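Does a desktop really need oiling twice a year?

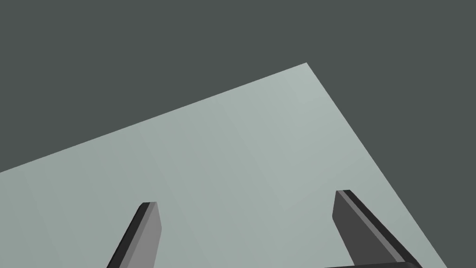

I bought a desk from Waltow in May and the leaflet says to treat the top every six months with their own oil, which is 24 pounds a tin. The shop in Grincombe told me the guarantee depends on it. That sounds to me like a way of selling tins. The top is lacquered as far as I can tell, so where would the oil even go? Has anyone skipped it and regretted it?
Ehsan Kazemi
Wed 4 March

Sayaka Katayama
If it's lacquered, the oil has nowhere to go. It sits on the surface, goes tacky and collects dust. Try a drop of water somewhere out of sight, at the back for instance. If it beads and is still beading after 20 minutes, the finish is sealed and a damp cloth is all it wants. If it leaves a dark patch, you've got bare or oiled wood and the leaflet has a point, though any decent furniture oil would do.
I'd ask them to show you the guarantee wording. Shops say all sorts. Mine swore a table would be ruined without a 115 pound "protection plan", and when I asked what it covered they couldn't find the page.

Severino Iglesias
always oil it. my dad did his every spring and it lasted years

Guoqing Zou
Severino, was your dad's lacquered though? Old oiled oak is a different matter.
Ehsan, I had the same leaflet with a Waltow sideboard. It's one leaflet for the whole range, sealed or not. I emailed them and got a reply that mostly repeated the leaflet. Never oiled it, and I can't see any difference, but I've never had to claim on the guarantee either, so I can't tell you how they'd behave if you did. Keep the receipt.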